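About Girnuslow Toys

Girnuslow buys, sells and repairs secondhand toys, mostly from the 1960s through the early 1990s. We carry figures, playsets, vehicles, board games, hand puppets, lunch boxes and a lot of loose parts. We are a small shop with a mail-order counter in the back, and mail order is the bigger half of the business.

How we started

Hortensia Benavides opened the shop with stock she had been selling from a table at weekend flea markets. The first inventory list had 382 items on it and was written by hand in a school notebook. We still have the notebook. Holger Viklund joined the second year to handle repairs and took over the back room, which had been a shoe store's stockroom and still has the shelving.

The name comes from a board game Hortensia and her brother made up as kids. Customers spell it all kinds of ways and the mail still gets to us.

What we buy

We buy single pieces and whole collections. Boxes help the price but we don't require them. We are always short on playset furniture, small accessories and instruction sheets, so please don't throw those out when you clear a closet. We do not buy plush, video games or anything that has been recalled.

For collections of more than 100 pieces, Silvana Arruda can come to you if you are within driving distance of Catville. She makes an offer on the spot and pays by check. For smaller lots, send a list and a few pictures and she will write back, usually within the week.

Repairs

Holger restrings dolls, replaces axles and battery contacts, and cleans up corroded compartments. He does not repaint. If a figure has been repainted before it got to us, we say so in the listing. Talking toys are hit or miss – we charge nothing to look at one, and if it can't be fixed you only pay return postage.

The parts drawers

We have 1368 numbered drawers of loose parts. Anselmo Guimarães set up the system and is the person to ask about a missing hat, wheel or door. Give him the name of the toy and a measurement if you can.

The neighborhood

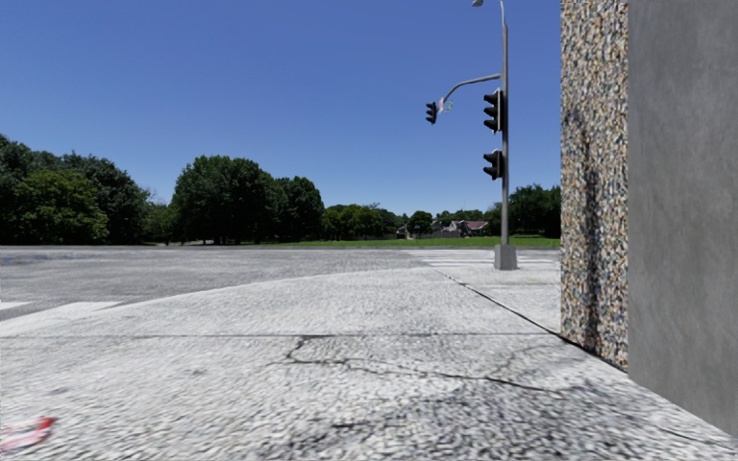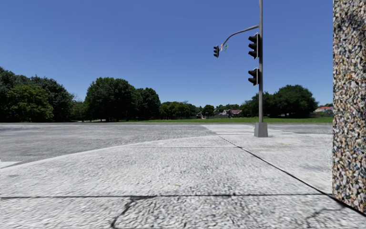
Visiting the shop

Walk-in hours are 10 to 5, Wednesday through Saturday. The counter closes for lunch at 1. You can bring in toys to sell any time we are open, but call first if you have more than 2 boxes so that Silvana is in.

Most of the good glass-case items are also listed online. If you want to see one in person, ask us to hold it. We hold for three days without a deposit.

Shipping and returns

Arlindo Cavalcanti packs every order. Returns are accepted for two weeks if the item is not as described. Parts from the drawers are final sale – check the measurement before you order.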